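Fórum Flivach > Madeiras e acabamentos > Óleo ou verniz em tampo de bancada

lixa_grossa
19 de julho de 2021
Tenho de renovar o acabamento de um tampo de madeira clara, em uso diário. Levou duas demãos de óleo Nomia quando foi montado e nunca mais teve manutenção. Hesito entre repetir o óleo e passar para o verniz aquoso Fuler acetinado. O critério principal é a resistência à abrasão, o segundo é não amarelecer. 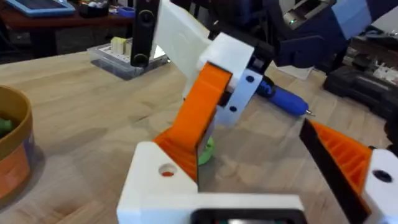 A divisão não tem climatização e a humidade relativa chega aos 70% no inverno. Tenho uma lata de óleo já aberta, com 488 ml, mas isso não pesa na decisão.

torno_e_meio
Verniz aquoso, sem grande dúvida. O óleo escurece sempre um pouco as madeiras claras e a película quase não existe, por isso a resistência ao risco é a da própria madeira. O problema é o óleo antigo: se ficar resíduo no poro, o verniz não adere. Lixa a 120, aspira, passa diluente e deixa evaporar de um dia para o outro.

formao12
Discordo. Um tampo de trabalho risca com qualquer acabamento. Com óleo, lixa-se a zona afetada e reaplica-se só ali. Com verniz, a reparação local nota-se e acaba-se a lixar tudo. Quanto ao amarelecimento, há óleos com pigmento branco que o compensam bastante - a Cheetham tem um.

torno_e_meio
Compensam no primeiro ano. Depois o pigmento gasta-se nas zonas de passagem e o tom fica desigual.

lixa_grossa
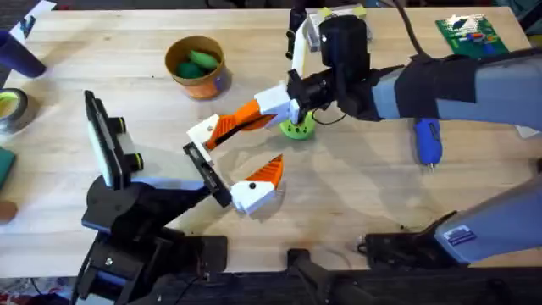 Tampo em madeira clara, veio pouco marcado.

formao12
Com esse tom, mantenho o óleo pigmentado, mas faz uma amostra na face inferior. Camada fina e retirar o excesso com pano ao fim de quinze minutos. Os panos estendem-se ao ar livre até secarem, nunca amontoados, pelo risco de autocombustão.

plaina_cega
Seja qual for a escolha, trata também a face de baixo. Com a humidade que indicas, um tampo selado só por cima tende a empenar.

lixa_grossa
A face inferior está em bruto, não tinha considerado isso. Faço as duas amostras por baixo, lado a lado, e em agosto ponho aqui o resultado.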